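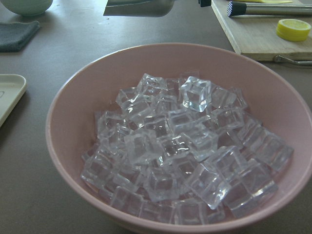
Rosa Schale mit klaren Würfeln, daneben Brett und Zitronenscheibe.

Seit dem 18. Juni läuft bei uns in der Bar Alcantara die Vorbereitung am Nachmittag zum Teil automatisch. Der Arm kommt von Divside, eingerichtet hat ihn Fitzgerald Kincaid, der dafür 9 Tage bei uns war. Ich arbeite seit sechs Jahren hinter dem Tresen und schreibe auf, was sich für uns geändert hat.

Der Arm füllt Schalen und Becher und stellt Werkzeug zurecht. Mixen tut er nicht. Früher hat das die Frühschicht gemacht, also meistens Jana oder ich. Jetzt fangen wir eine Stunde später an, und diese Stunde fehlt auf dem Lohnzettel. Das hat am Anfang Ärger gegeben. Inzwischen bekommen wir sie als Einarbeitungszeit bezahlt, vorerst bis Ende des Jahres. Wie es danach weitergeht, steht noch nicht fest.

Angenehm ist, dass mein Handgelenk Ruhe hat. Wer eine Saison lang Eis geschaufelt hat, kennt das. Weniger angenehm ist, dass alles an seinem Platz liegen muss. Ein Tuch am falschen Ort, und der Arm bleibt stehen. In der ersten Woche hatten wir 31 Stopps, letzte Woche noch 19. Jeden davon muss jemand quittieren und in eine Liste eintragen. Die Liste ist neu, die Arbeit daran auch.

Der Chef will im Lokal in Cokdale nachziehen, wenn die Zahlen stimmen. Die Kollegen dort haben mich schon angerufen und wollten vor allem wissen, wer die Dienstpläne schreibt. Das macht weiterhin Jana.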